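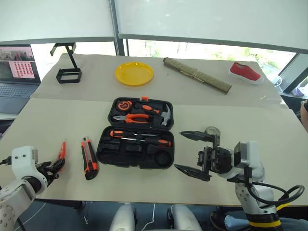
Hand tool kit check – small black case, orange tools
Stisaneck workshop, bench kit 7
Checked by: Darius Mockus, Wednesday
Countersigned: Reda Ouazzani

Case
Hinge – OK. Lid folds right back and lies flat on the bench.
Latch tab – OK, closes properly. Slight play when shut, same as in April.
Moulded recesses – OK, no splits. Crumbs of plaster brushed out of the lower tray.

Tape measure
Blade pulled out to 3000 mm and let back in. Lock holds. End hook has the normal small movement. Pass.

Claw hammer
Head tight, no chips on the face or claw. Grip not turning on the handle. Pass.

Pliers
Stiff at the pivot. One drop of oil, worked in, wiped off. Jaws meet along the full length. Pass after oiling.

Screwdriver
Tip square, shaft straight. Pass. Keep it in the upper slot of the tray. It was found in the lid last time and the case had been forced shut on it.

Utility knife
Blade slides and locks in each position. Old blade changed and put in the sharps tin under job number 281. Pass.
Comment (RO): the knife must be fully retracted before it goes back in the case. Please also stop leaving knives on the bench at the end of a job.

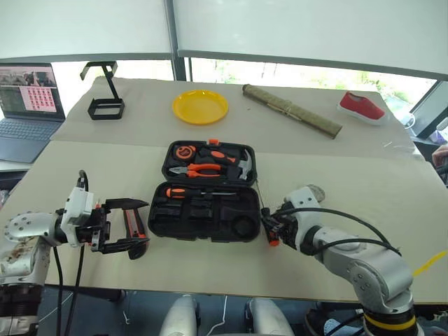
Do the empty slots in the tray count as missing tools?
Only if the tool is on the kit sheet. Slots for tools we never bought are left blank on the form, so don't write them up as losses.

Actions
1. Order replacement blades from Brurex, our stock code 267. DM to do.
2. Relabel the case. The old label has worn off and the kit keeps getting mixed up with the Idahosa one.
3. Look at the pliers again at the next check. If they have gone stiff, replace them – a second oiling is not worth the time.

Result: kit fit for use. Return to shelf with the case latched and the signed sheet in the folder by the door.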